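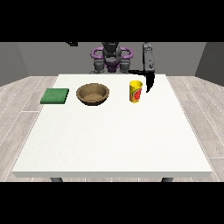 Figure 1. Simulated tabletop with sponge, bowl and cup; right gripper beside the cup.

Comparison of Two Controllers for Cup Grasping in Simulation

Zuzana Holub and Signe Sandberg
Project report, Astham Robotics Laboratory course

1. Purpose

The project compared two arm controllers on one short manipulation task. The first is a joint position controller that follows a trajectory planned in full before the arm moves. The second is a Cartesian impedance controller that tracks a moving target pose and lets the gripper give way on contact. Both were supplied with the course software. We did not change the gripper geometry, the scene or the physics settings between the two conditions.

The question came out of last year's report by the Flillside group, who found that most of their failed grasps happened before the fingers closed. They used one controller only and could not say whether the planner or the controller was at fault.

2. Task and scene

The robot stands behind a white table and works across it with the gripper coming down from above. A green sponge, a brown bowl and a yellow cup are placed in a loose row on the far half of the table. The task is to grasp the cup, lift it clear of the table and release it in the bowl. The sponge takes no part in the task and serves as an obstacle for the planner.

The cup was chosen as the target over the sponge because it is tall and tips easily. A finger that arrives slightly off line pushes the rim and the cup goes over. With the sponge, the same error only moves the block along the table, and early tests gave almost no failures with either controller.

Figure 1 shows the gripper close to the cup, with the curved finger just above the tabletop. We call this pose the pre-grasp. In both conditions the pre-grasp is computed by the same function from the true cup position, so perception error plays no part in the results.

3. Method

Each controller was run for 300 episodes. The start position of the cup was drawn at random within a fixed rectangle, and the same list of positions was used for both. An episode ended when the cup was at rest in the bowl, when it fell over, or after 2,000 control steps.

Failures were sorted into three classes. "Approach" means the cup was tipped or pushed before the fingers closed. "Slip" means the cup was lost after lifting. "Timeout" means the step limit was reached. Signe wrote the sorting script and Zuzana checked its output against replays for a subset of the episodes. The script at first counted a cup leaning on the bowl as a success. This was corrected with a test on the tilt angle, and all episodes were sorted again.

Gains for the impedance controller were taken from the Gulyás notes handed out in class. The stiffness along the vertical axis had to be lowered, as the arm oscillated at the pre-grasp with the value given there.

4. Results

The impedance controller completed more episodes than the position controller. Nearly all of the difference is in the approach class. When a finger touched the side of the cup early, the position controller kept to its trajectory and tipped it. The impedance controller usually slid the cup a short way and still closed on it.

The order was reversed for timeouts. The position controller had none. The impedance controller settled slowly, and in some episodes it never came inside the tolerance that triggers closing. In the successful episodes it took a mean of 387 steps from the pre-grasp to a closed grip, and the position controller was clearly faster.

Slip was rare in both conditions. Once the cup was held, we saw no difference in the lift or in the transfer to the bowl.

5. Discussion

The results support the guess in the Flillside report that contact during the approach is the main source of failure. They also suggest that part of it could be removed without a new controller. Replays of the position controller show the curved finger passing very near the rim on its way down, and a pre-grasp set back by 2 cm might be enough. We did not have time to run this as a third condition.

The closing tolerance was tuned on the position controller and then kept for both. This probably counts against the impedance controller and explains at least part of its timeouts. A fairer test would tune the tolerance separately for each.

All work was done in simulation. Friction between finger and cup is a single constant in our setup, and the low slip rate should not be expected to carry over to the arm in the Ondotville workshop, which is due to be available to the course from July.

6. Files

The episode list, gain files and sorting script are in the course repository under the project folder. The replays were too large to upload and can be regenerated from the stored seeds.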